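Handheld gripper pair, cable drag and tracking drift
Home and Shared Shop Builds > Manipulation
Page 1 of 1

sorkby_bench
Posted in July

Second revision of the handheld pair is together. Same printed body as rev 1, new jaw linkage, encoder on the jaw pivot, cabled back to the PC. Jaw opening is logged at 100 Hz. Pose comes from the head camera plus the IMU in each body.

The problem is the right unit. Over a long take its estimated yaw walks away from the left one. After 4 minutes I get 5 degrees between them with both parked in their cradles. Left unit alone is fine. Firmware is identical, build 634 on both. I have swapped the IMU boards and the error stayed with the right body.

Anyone seen this?

pekis
If it stays with the body, it is in the body. Where is the jaw motor relative to the IMU?

sorkby_bench
No motor. Trigger and linkage only. The nearest steel is the pivot pin, and both sides have the same pin from the same bag.

Donal Breathnach
Cable. You have a thick one on the right. Every time the wrist turns, the jacket loads the body and the handle flexes against the IMU mount. Put a strain relief at the back of the handle and run the first length up the forearm with a strap.

Cường Trương
Disagree. Handle flex gives you noise that averages out. It does not give you a steady walk in one direction. I would look at the magnetometer first. If you are fusing it, turn it off and repeat the parked test.

Donal Breathnach
It averages out if the load is symmetric. A cable hanging on one side of the hand is not a symmetric load.

Cường Trương
He said the units were parked in cradles. There is no wrist motion in a cradle.

Donal Breathnach
Parked at the end of the take. The error builds up during it.

sorkby_bench
Donal has that right, I worded it badly. Move for 4 minutes, park, read the difference. Magnetometer is in the fusion on both sides. I will test with it off before I touch the cable.

bandara_cnc
Separate point. What are you picking up? If it is rigid blocks you will never see a yaw error that small in the data. On bags and pouches you will, as the jaw has to meet the edge square or it slides off.

sorkby_bench
Bags mostly, into a tray.

postilitz
Moved from General. Please keep the fusion filter argument in the existing filter thread and post results here.

sorkby_bench
Results. Magnetometer off on both: drift dropped by roughly half, right side still worse. Magnetometer off and the right cable strapped to a sleeve: the two agree within the cradle tolerance. So you were both partly correct. I have not tried the strap with the magnetometer on.

Cường Trương
Then you cannot say how much the strap did by itself. Run the fourth combination.

sorkby_bench
Fair. Will do it tonight after 9 pm when the shop bench is free.

Jaw approach is the next item on my list, and it depends on the yaw fix. My current routine is to bring one unit in low from the left and use the other near the top of the package. With a crinkled bag standing tilted, like the green one with the white Chinese characters, the low jaws can point straight at it while the right hand works over the tray side. The right cable loops down past the hand and back along the forearm, so any strap has to leave enough slack for that loop. If anyone has a softer cable that survives this, post the jacket type and the outside diameter.

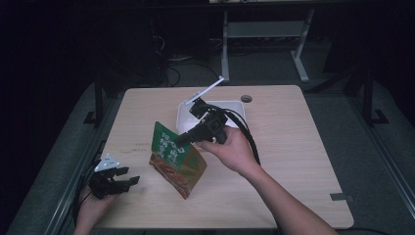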